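3. The Lavbridge kitchen package in use

We came to the Lavbridge package the way I suspect most small groups will, with one arm already in the software, a pile of half-finished scripts, and not much patience left for building cupboards by hand. Gurkholm sells Lavbridge as a subscription, and what you get for it is a set of simulated kitchens with the hinges, drawers and appliances already set up, along with a task editor and a fairly generous help desk. Our aim in this section is to tell the reader what it was like to work with, warts and all, before turning to the scores in Section 4.

We began with the coffee machine tasks, partly on the advice of Lama Boutros, who had used an earlier release and warned us that anything with a small control on it would show up the weak points of our controller very quickly. 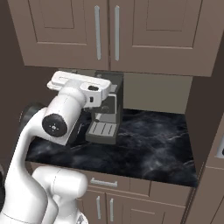
Figure 3a. White arm and espresso machine, upper cabinets closed.

Setting up a task took far less time than we had feared. The editor asks for a goal, a starting pose and a list of things that may be moved, and it will happily fill in the rest for you. We ran 200 trials in the first kitchen before changing a single default, and I would encourage any new user to do the same, as the defaults are sensible and it is much easier to judge your own changes once you have a plain set of results to hold them up against.

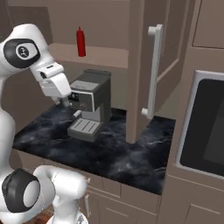
Figure 3b. Gripper beside the coffee machine. A cabinet door stands open and a red squeeze bottle is on the shelf.

Doors were where we spent most of our afternoons. Lavbridge treats an open door as a solid thing, quite rightly, and our planner (the stock Setus one, version 2) had a habit of treating the space near it as free. The help desk sent us a small patch in January, which let us set a margin for each door separately. Colour and finish can be changed between trials as well, though we left them alone for this study.

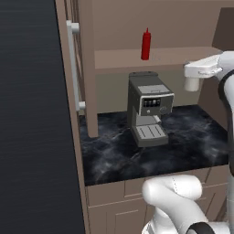 Figure 3c. Bottle on the shelf, with the gripper to its right.

The full study came to 1,288 trials, of which 26 were thrown out when the licence server lost touch with our machine partway through a run. Gurkholm credited us for the lost time without any fuss. We would still like to see an offline licence, a request that Calimlim users will recognize from that product's early days, and we have kept the affected logs in a separate folder so that they stay out of the tables in Section 4.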